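Home Kitchen Workshop Laundry Garage Tips by Tool Search

Keeping a desk station with wrist markers and a hand gripper in working order

2023-04-25
By Mariann Kelemen

I look after one desk station at the Trudusbridge workshop. People sit at it, strap a marker cube to each wrist, and do ordinary desk jobs with a hand-held gripper in one hand or with a gloved hand. A camera reads the squares on the cubes and the software works out where the wrists are. The arm in the next bay is taught from those recordings, so a loose strap at the desk turns into a crooked grab at the arm a week later.

Most of what goes wrong is small and most of the fixes are household fixes. These are the ones I use.

Cubes

Wipe the faces with a dry microfiber cloth before every session. Finger grease puts a shine on the black squares, and under a ceiling light a shiny black square reads as gray. If dry wiping doesn't do it, dampen one corner of the cloth with plain water, wipe, and dry right away. Don't use glass cleaner or alcohol on a printed paper face. Deividas Stankevičius used alcohol on a set in February and the black came off on the cloth. We reprinted the lot.

Print on matte paper, full size, with any "fit to page" setting turned off. Measure the first print with a ruler against the number in your setup file. Laminating pouches look like a good idea and cause nothing but glare. If you want some protection, use matte book-covering film and press it down with a bank card from the middle outward.

Glue the faces with a glue stick, a thin coat right to the corners. White glue wrinkles the paper. Leave the cube overnight under a light book, then run a fingernail along each edge. Any edge that lifts gets a dab more glue on the end of a toothpick.

Faces have to go back where they came from. Every pattern has its own number, and two swapped faces will make the software think the wrist is facing the other way. Before peeling off an old face, I pencil its number and an arrow for "up" on the bare plastic underneath. The pencil marks stay there for the next time.

Mark the cubes L and R on the side that sits against the strap, where the camera never looks. Never write on a patterned face, even in the white margin. The margin is part of what the camera needs to find the pattern.

Straps

The hook-and-loop straps wear out long before anything else. Clean the hook side with an old toothbrush, working across the rows, and pull out whatever is left with tweezers. Lint from sleeves is the worst of it. The loop side can be washed by hand in lukewarm water with dish soap and hung up to dry. Don't put straps in a dryer.

We cut ours to 135 mm plus the overlap and round the ends with scissors so they don't start to peel. Keep a few cut ones in a jar.

Put the cube on bare skin if you can. Over a sleeve it rides up every time the elbow bends. Lab coat cuffs should be pushed back clear of the cube and kept there with a loose rubber band or a turn of paper tape. Snug is enough: if the cube stays put when you shake your hand, stop tightening. Darius Sakalauskas gets a rash from the backing, and he wears a strip of cotton bandage under the strap, which works fine as long as the bandage itself doesn't turn. 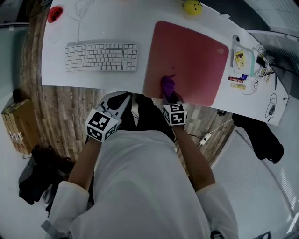
Gripper in the left hand, glove on the right, and a marker cube at each wrist.

The hand gripper

Ours is a Durrani, the older type with a squeeze handle. The finger pads pick up dust and skin oil and start letting go of smooth things like a pen or a plastic packet. Wash them with dish soap and a soft cloth, rinse the cloth, go over them again, and let them dry in the air. Don't scrape them. When a pad has gone hard or glossy in the middle, replace both. One new pad and one old pad will twist whatever you pick up.

Check the closing before each session. Close the fingers on a strip of printer paper and tug. It should hold evenly at the tip and at the root. If it holds only at the root, the fingers are out of line, and the four screws on the finger mount need loosening, squaring up and tightening again. Tighten them a little at a time, going corner to corner the way you would with the lid of a paint-can press or a car wheel. Fingertight with the short end of the hex key is plenty in plastic.

A squeak in the handle is nearly always a dry pivot. One drop of sewing machine oil, work it open and shut, wipe off the extra. Cooking oil goes sticky in a month. Spray lubricants get on the pads and then you are washing pads again.

If the cube sits on the gripper body as well as the wrist strap, see that it isn't rocking. A sliver of rubber cut from a bicycle tube between cube and body takes up the slack. After you do this, run the calibration again, even if the change looks too small to matter.

Hang the gripper up when it isn't in use. Ours lived in a drawer for a while and the spring took a set from being half squeezed under a box.

Gloves

For the bare-hand side we use thin disposable gloves. Colored ones are easier to tell from a white desk and a white sleeve when you go through the recordings later. Get the right size. Loose fingertips fold over and drag on whatever is on the desk, and people begin to move oddly to make up for it.

Change gloves when they tear or when the palm is damp inside. Turn the cuff down so it stays below the strap. A cuff trapped under the strap pulls the cube a bit each time the hand closes - easy to miss, and a whole session can go that way.

The desk

Sort out which things on the desk belong to the job and which just live there. Job things go in the reach area in front of the chair. Everything else goes to the side, and that includes spare connectors, adapters, and other people's snacks. We don't always manage it and the right-hand side of our desk fills up by itself.

A mouse pad creeps when it is pushed. Wash the rubber back with dish soap, let it dry flat with the rubber up, and most of the grip comes back. If it still slides, put a few dots of poster putty under the corners. Don't use double-sided tape on a painted or coated desk. To get a curled pad flat, lay it face down under a cutting board overnight.

Keyboards used in the sessions should be unplugged or locked first. Jaanus Venckus once recorded a very tidy run of wiping down keys that also closed the recording program halfway. Wipe keys with a barely damp cloth and turn the keyboard upside down over the trash before you begin.

Keep small shiny things out of the way of the camera. Foil packets throw spots of light that can land on a cube face. Turn them over or tuck them under something dull.

Cables

Tie cables along the back edge or down the side, never across the reach area. Use reusable ties and leave a hand's width of slack by each plug. A pulled-tight cable works its connector loose over weeks and you will blame the software.

On the floor, anything a chair can roll over should be taped down or moved behind a desk leg. The chair wheels here have eaten two chargers. Plugs left lying loose on the floor get coiled and hung on the hook by the door at the end of the day, and if nobody claims one in a month it goes in the Gement box with the other strays.

The chair

Set the height before the straps go on, with forearms level with the desk. Stick a bit of tape on the gas column to mark it if the same person comes back often. Hair and thread wind around the caster axles, so pull the casters off now and then and cut it out with a seam ripper.

Start-up, in the order I do it

Lights on first, blinds set, and leave both alone after that.
Wipe cubes.
Paper strip test on the gripper.
Straps on, sleeves back, glove on, glove cuff down.
Hold both wrists over the desk and turn them slowly. Watch the screen for a cube that drops out.
Touch the two taped crosses on the desk with the gripper tip. If the reading is off by more than 4 mm, recalibrate.
Record.

With practice that takes 11 minutes. Deisy Paucar is faster, but she sets her chair up the night before.

When a cube keeps dropping out

Try the light before you try anything else. Tilt the wrist a little and see if it comes back; if it does, you have glare, and moving a lamp or dropping a blind will fix it. If it drops out only when the arm is far forward, look for a sleeve falling over a face. If it drops out everywhere, look closely at the print for a scuff through a black square. A small scuff can be filled with a matte black marker, dabbed on, not drawn. Anything wider than the tip of the marker means a new face.

If both cubes go at once, it is the camera. Clean the lens with a lens cloth and check its plug. Ours has worked loose at the hub end more than once.

Write down what you changed. We keep a school notebook on a string at the side of the desk, with the date, what was touched, and initials. The Prurkero people who run the arm ask for it whenever a batch looks wrong, and the answer is usually in there under "straps."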